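Flarport, turno de domingo

21 de enero de 2018
Por Snorradóttir

Me contrataron en Jokgate para enseñarle a un robot a cambiar bolsas de basura, y todavía no he encontrado la manera de contárselo a mi madre. Le dije que trabajo «en informática», que no es del todo mentira, aunque me pase el día moviendo unos mandos con los hombros hechos polvo y diciéndole palabrotas a una papelera.

El encargo eran 2,000 ejemplos. Así, con la coma, lo ponía el contrato (los de Plondden escriben los números a su manera y a mí me da igual mientras paguen). Un ejemplo es una vez: agarras el borde, metes la otra pinza, estiras la bolsa, sueltas. Si la bolsa se rompe también se guarda, pero en otra carpeta. La mía, la de los desastres, iba ya por 68 y yo le tenía un cariño tremendo.

Ese domingo empecé temprano, con un café malísimo y el tercer montón de bolsas grises. La pinza derecha siempre se me daba mejor. La bajaba dentro de la bolsa casi sin pensar, como quien busca las llaves en el bolso, y luego venía la izquierda, que era otra historia, ¡qué manía de quedarse tiesa justo antes del borde!

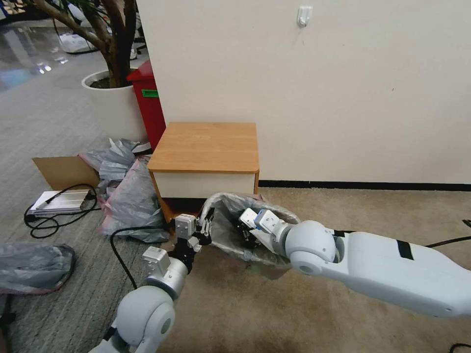
Ejemplo 80 del día

Fue en ese cuando me distraje. Pensé en mi abuela, que sacudía las bolsas en el aire con un golpe seco, ¡plaf!, y las dejaba abiertas de una vez. Y se me fue la mano. Levanté el brazo derecho y di el tirón, igualito que ella, con la misma mala leche.

La bolsa salió volando y aterrizó en la moqueta. Yo me reí sola un buen rato y lo mandé a la carpeta de los desastres, claro.

El miércoles dejaron que el robot probara por su cuenta, después de aprender de todos mis ejemplos (de los buenos, se suponía). Bajó la pinza derecha, acercó la izquierda, se quedó tieso. Ahí reconocí mi pausa y me dio un poco de vergüenza. Y entonces levantó el brazo y pegó el tirón.

En Plondden preguntaron quién había mezclado las carpetas. Yo dije que ni idea y me fui a llamar a mi madre.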